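Green paint for a box room, which finish?

dgouveia
Posted May 12, 2025
Doing the box room next week and can't decide between matt and eggshell. It faces north and gets very little sun. I want a proper green on all the walls. Grandex have a tin of each on offer, but the eggshell is dearer.

mota_hill
Matt. Eggshell shows every lump in old plaster. I did our hall in it in February and ended up sanding one wall back and starting again.

Duarte Coelho
Disagree with that. Matt marks if you so much as lean a chair on it. Fill and sand first and eggshell is fine. A green wall:

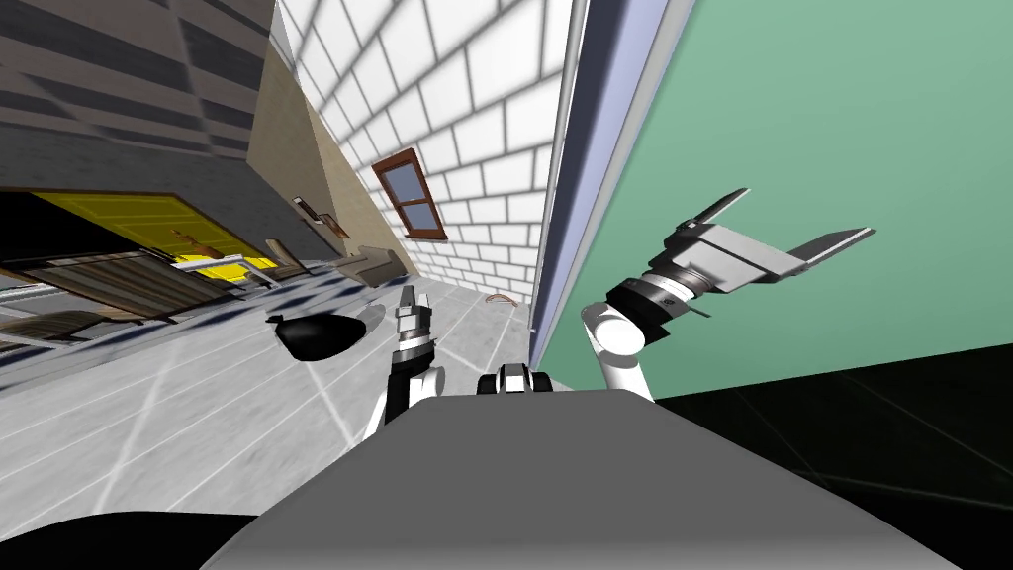

Reply 4
indier9
Whichever you buy, put a mist coat on any bare plaster. I skipped it once and the paint came off with the masking tape.

Reply 5
mota_hill
Duarte, filling and sanding is two days' work for a box room. She can touch up matt with a small brush. You can't do that with eggshell without it showing.

Reply 6
dgouveia
Thanks all. The plaster is pretty rough by the window so I'm leaning to matt. Does anyone know if 9 square metres needs a second tin for two coats?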